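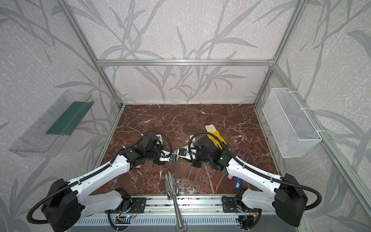 Re: [fixit-list] dead battery thing, plus stuff left out

Hi all, quick one before I run.

> Anyone know how to get the AAs out of the white gadget?
> Mine won't budge and I don't want to crack the case. Also
> whose glove is that on the marble top?

Flat screwdriver, under the END of the battery, then lift. Go slow – the ribs inside are thin plastic and they snap. Don't pry against the metal terminal, you'll just chew it up.

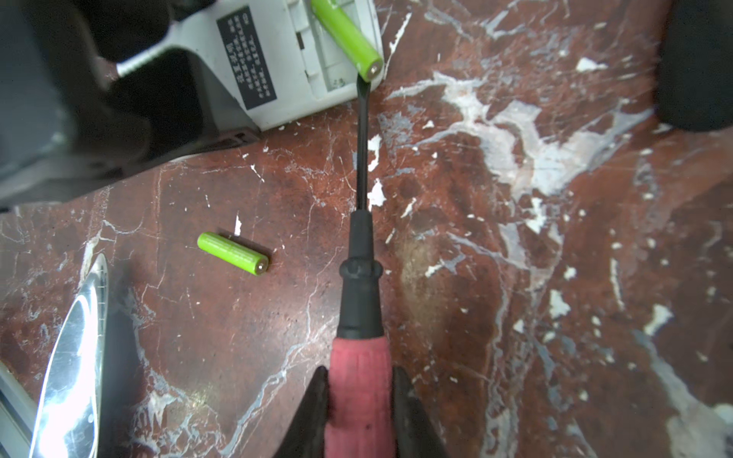

Flat tip at the end of the green AA, other one already on the table.

Old cells go in the Hendell tub, not the trash. If you want rechargables get the 2000 ones, the 1000s were useless in mine.

Glove is the yellow one with the cream cuff, no idea whose. Metal scraper is out too, and the purple thing with the tines. Please claim by October or it all goes in bin 547 with teh other orphans.

Not touching the label question, can't read Chinese. Somebody on the Bernorance list might.

Gotta go – back online at 6.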